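[maglaya-collect] Re: wrist camera episodes, garment set: what to keep

On the garment set, the earlier message said:

> We have 3200 episodes logged for the hanging garment task and I'd
> like to freeze the set before the end of August. Two things I need
> from the Rolgate bench. First, are the wrist views alone enough to
> label grasp onset, or do we still need the overhead stream? Second,
> what do we do with episodes where the wrist camera sees no garment
> at all for a long stretch? My inclination is to drop them.

Taking the first question first. I re-labelled a batch of 30 episodes using the wrist stream only, then checked against the finger position log. For most garments the onset label lands within a couple of frames of the log. The exceptions are the thicker knits, where the fabric deforms well before the fingers have a usable hold and the labeller tends to mark too early.
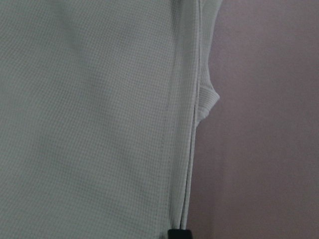
Grasp onset in the labelling guide is defined as the first frame in which fabric is held between both fingers. At close range that definition leans on very few pixels. With the sage waffle knit, nearly all the useful information is down at the bottom edge, where the black fingertip just shows and the layers narrow and bunch above it. The side seam and the folded edge give a good vertical reference, but neither says anything about whether the hold is firm. I would therefore keep the wrist label as primary and add a second field, onset_confirmed, filled from the finger log. We don't need the overhead stream for this. It is the largest part of the storage bill and the Idton server is already close to its quota.

Some points on the labels themselves:

- Garment class stays coarse (shirt, trousers, towel, other). Fabric type goes in its own column. Labellers were writing things like "shirt-waffle" in the class field and the loader was silently making new classes.
- Colour is free text and is not used in training. Please stop correcting each other's greens.
- If the sleeve is in view at onset, tick sleeve_visible. This is needed for the split, as the policy from the last round did noticeably worse on side approaches with a sleeve in view.

After removing duplicates, aborted runs and anything with a clock offset between streams, I get 2382 usable episodes. A further 17 are on hold because the calibration file is missing. If Fisstead has the calibration backups, please send them to me directly and not to the list.

On the second question, I would not drop the episodes with no garment in view. Many of them contain the reset motion over the work surface, and the policy needs to see it. The tape cross gives a fixed pattern to check the camera pose against, provided the labeller marks the segment as "surface" and not as "empty". At the moment both tags are in use and they mean the same thing to half of us.
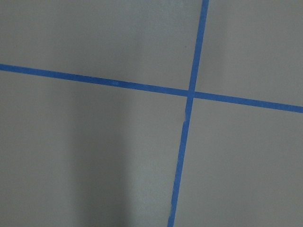
Dorota Jabłońska disagrees, and wrote to me off list that long surface segments swamp the batch sampler unless they are capped, so that the model spends its capacity learning to hover. She would trim every such segment to a fixed length before the freeze and keep the untrimmed originals in cold storage.

I can live with that if the trimming happens in the loader and the cap is a config value. Trimming the files themselves means redoing the checksums, and we did that twice last winter. I've put a branch up with the cap set to over two seconds as a placeholder - the actual value should come out of Dorota's sampler runs.

Still open: who merges the tag change, and whether towels go in this freeze or the next one. Replies on list, please, by noon tomorrow if you want a say in the towels.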